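Desby Two-Finger Gripper Kit, with Practice Room files
From the Whitcombe shared workshop
Page last updated April 18, 2022

Hello, and thanks for stopping by! The Desby is a parallel gripper for small arms, the kind of thing you might bolt together on a bench at home over a couple of evenings. Hartmut Reuter drew the first one in August for his own arm, and then people at Whitcombe kept asking him for the parts, so we started packing them up as a kit.

Every kit comes with the Practice Room, a simulated corner with a floor and two walls where you can try out your approach angles before you risk the real fingers. The view is from the wrist, looking out over the palm with the fingers open.
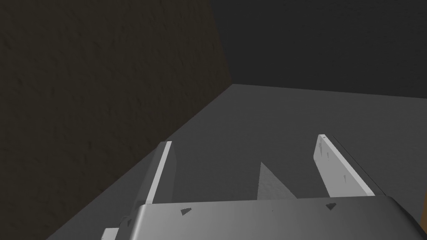 I would spend a good long while in there before wiring anything up. Walls are where most of us get into trouble, me included - I bent a finger on the side of a bookcase the first night I had mine running, and I had been so careful with everything else. Start slow, bring the hand in alongside the brown wall, and get a feel for how far the left finger can go before you need to back away.

What's in the bag
Palm housing, 2 finger plates, side bracket, servo horn, screws (4 long, 5 short, and please do keep the two lengths apart), plus a card with the download address for the room files.

The room opens in Flomodness, which is what we run on the workshop machine, and Hnat Karpenko keeps a Pekton version going as well. His loads faster on an older laptop, though the shadows come out a bit darker. 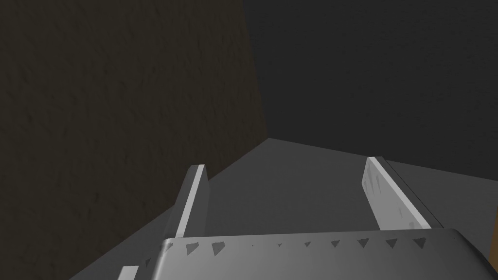 If you have changed the finger length, measure from the rim of the palm out to the tip and put your own number in the settings file, otherwise the simulated hand will happily stop in the wrong place. The same goes for anyone printing thicker plates.

Weight assembled: roughly 551 grams without the cable. Spare finger plates are sold in pairs, and you're welcome to pick yours up at the workshop if you live close by. Questions about wiring go to Hartmut, questions about the room files to Hnat.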